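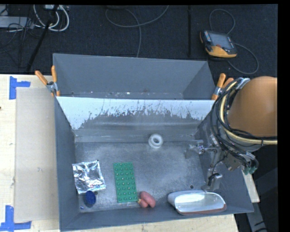 Ticket: Sorting bin, small bits collecting in the back half, and the divider finish
Opened by: front room desk, Plencombe
Status: Closed
Date opened: 15 April 2020

First message

Hi all, me again from Plencombe! I've got a question about the big gray metal bin we use for sorting odds and ends, the one with two compartments and the sloping wall between them. It came over from Tritcombe last August along with the shelving, and I've been meaning to write this up for ages.

Two things. First, the narrow back compartment keeps getting a line of pale crumbs and specks along the bottom edge, even though we hardly put anything in it. I empty it, I wipe it, and a week later there they are again. Second, the divider is looking pretty rough. The top part is still nice and bright but lower down it's gone darker and scratchy, with streaks running up and down it. Is that rust? Is it a coating coming off? I don't want it rubbing off on things, and I really don't want to order another bin if a good scrub would do it.

What goes in it is all light stuff. Foil packets, lids, little rolls, the green studded pad, small toys and whatever else turns up. Nothing sharp that I know of.

What I tried before writing

Dish soap and warm water, soft sponge. Took off a little gray film and that was it. The streaks stayed put.

Baking soda paste on one patch of the divider, left on while I ate lunch. The patch came up slightly cleaner (I think? I may be flattering myself) but the scratches were exactly the same underneath.

Vacuum with the skinny nozzle along the back edge. Great for the specks, except they came back.

Reply from Ghumman supplies desk

Thanks for the details. Please do not use steel wool or a scouring pad on the divider. Could you rub the dark area with a dry white cloth and tell us what color comes off, if any? Also, please check whether the bin rocks on the table, and whether the crumbs turn up when nobody has used the front compartment.

My update

OK, cloth test done. Dry white paper towel, good firm rub, and I got the faintest gray smudge and no orange at all. I did it again with a damp one and got a bit more gray, still no orange. So I'm calling that not rust, unless you tell me otherwise!

The bin doesn't rock. I pushed on all four corners and the table creaked more than the bin did.

For the crumbs I did a proper little trial. I cleaned both halves, then left the whole thing alone for two days with a clean dish towel over it. Nothing in the back. Then I took the towel off, used the front as usual for a day, and got a fresh sprinkle. So it's coming from us. My best guess is that when I scoop things out of the front I bring my hand up the slope and over the top, and whatever is stuck to the packets drops off on the far side. I caught myself doing it twice this morning, so I'm fairly sure.

Reply from Ghumman supplies desk

That all fits. A gray smudge with no orange sounds like surface wear and ordinary grime from items sliding down the slope. It can be left alone. If you want to slow it down, wipe with a damp cloth and dry it right away. For the crumbs, a removable liner in the rear compartment is the easiest answer. We have the Cadance felt strip in a 60 inch length, which can be cut with scissors.

My update, again

Felt strip is in! I cut it too short the first time, naturally, so there's a seam toward one end, but it sits flat and I can lift it out and shake it over the trash. Much better than chasing specks with the vacuum nozzle. I've also started lifting things out toward the front, and the back is staying a lot cleaner.

I gave the divider one last wash and dried it properly. Still streaky, still ugly, and I've made my peace with it. The floor of the front half is just as scuffed anyway, so at least it matches.

One more thing while I have you. There's a small round hole in the floor of the front compartment, over on the left. Is it meant to be there, or should it have a plug? The lids and rolls are way too big to go through, but I did once lose a bead somewhere and I have my suspicions.

Reply from Ghumman supplies desk

We don't have a drawing for that bin, so we can't say what the hole was for. A piece of cloth tape on the underside will cover it. Okay to close?

Last note from me

Taped it from below, and yes, please close. The leftover felt is in the drawer under the label maker if Tritcombe wants it for their bin.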